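The Blue Table

Everaldo Brandão had the workshop under the library in Grastness for 10 years before anyone asked him to make toys. He fixed chairs mostly, and the legs of tables. Then in June his sister moved back from Sevivard with her boy, and the boy needed somewhere to be in the afternoons.

His name was Kedir Beyene, after his father and his father's uncle. He was six. He came down the stairs on the first day holding the rail with both hands and asked if there was a bathroom. Everaldo showed him. Then he asked if there was anything to do.

"You can sort screws," Everaldo said.

Kedir sorted screws until four o'clock. He put them in jam jars by length, and when two were the same length he put the shinier one in first. On the second day he did the washers. By the end of the week there was nothing left in the shop to sort, and Everaldo was having trouble finding things.

A woman from the Araya school came in to pick up a bench. She watched Kedir lining up pencil stubs along the window and said they had a box of plastic shapes they were getting rid of. Somebody's father had printed them, and they had gone out with the old kindergarten room. She brought the box the next morning. It was full of hearts and stars and cubes and cylinders in loud colors, with fine ridges on the sides that you could feel with a fingernail.

Kedir turned the box over on the floor. One piece rolled under the band saw and Everaldo got it out with a broom handle.

"Not on the floor," he said. "I'll step on them."

He looked for somewhere else. The bench was covered in clamps. The blue table was free, but it was full of holes, and the small things Kedir liked to use along with the shapes would go straight through. So Everaldo took the maple board down from its hook. He had glued it up for his sister's wedding, back when he was still learning, and the strips didn't match. She had told him to keep it at the shop until she had a kitchen. She had had four kitchens since then.

He set it on the blue table and wiped it with his sleeve.

"This is yours," he said. "Everything stays on the board."

Kedir looked at it for a long time. Then he picked out the ones he wanted and left the rest in the box.

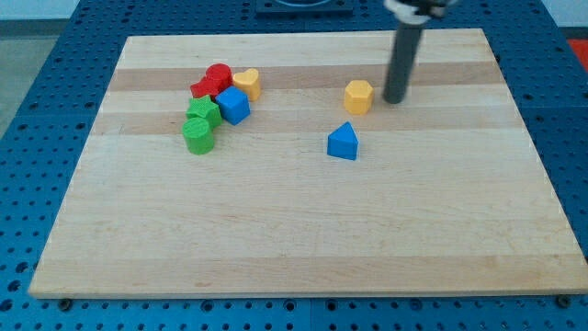
"What is it?" Everaldo asked, when he came back from the phone.

"It's Sivombridge."

Sivombridge was where the boy's father was. There was a plant there that made parts for pumps, and he had signed on until the spring. It was 303 miles away. Kedir knew the number because it was on the bus ticket his mother kept on the refrigerator.

"Which one is the plant?"

"The red ones."

"And the star?"

"That's where you get food."

Everaldo pulled over a stool. He asked about the heart, and Kedir said it was a hospital, but only for arms. The blue cube was the house where his father had a room. It was close to the food place so he wouldn't have to walk far in the snow.

"What about those over there?" Everaldo pointed across the board, at the ones standing away from the others.

"That's us," said Kedir.

Everaldo didn't say anything. He had a chair to finish and he went and finished it. The glue had to sit for 2 hours, so he swept, and then he swept the part he had already swept. When he looked over, the boy had his chin on his arms at the edge of the table and was looking across the wood from down low.

His sister came at five-thirty with her coat over her arm. She saw the board before she saw either of them.

"Is that mine?" she said.

"You said you didn't have room."

"I've got room now." She ran her thumb along the front edge. "You never did match these."

"No."

"We can't take it tonight," said Kedir. "There's people on it."

She looked at her brother, and he shrugged. She put her coat on. She told Kedir to say thank you, and he said it. At the foot of the stairs he stopped and went back and moved one piece a little toward the others, about the width of a finger, and checked it from the side.

"Okay," he said.

Everaldo turned off the lights over the bench and left the board where it was. In the morning he put the chair clamps on the floor, so he wouldn't need the table.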